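December 10, 2023. Skirimholm store room, clear-out cont.
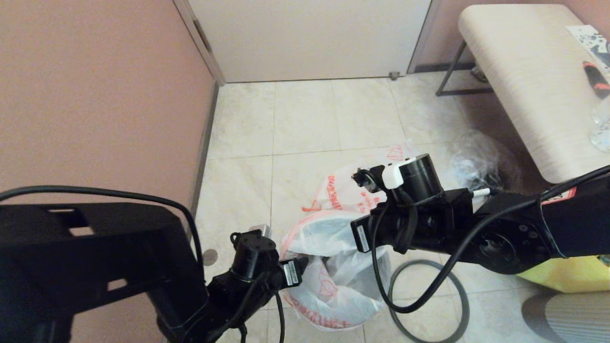
Catrin wants the small room sorted before the Erus lot come, so spent the morning on bags and leads. Bags first. Everyone dumps them and walks off. The white one with the red-orange lettering has another plastic bag in with it or under it, not gone through yet, do that before anything gets binned. Clear crinkly one by the bench, same. Gray cable still in a loose loop on the tiles, wants a tie and a hook, someone will go over on it.

Hooks: Gwion has 28 in a tin, says up to 6 leads per hook if tied propery. Doubt it. Try 4.

Adapters to go in the shallow drawer, NOT the box with the extension leads. Trefor spent ages looking for one on Friday.

Floor to be mopped after, tiles mark easily. Ask Pascual which cleaner, the last stuff left a film.

To do
- labels for the hooks (Ridwan has the printer)
- carrier bags, keep a few, rest to recyling
- find lid for the tin
- tell Catrin bench end not done yet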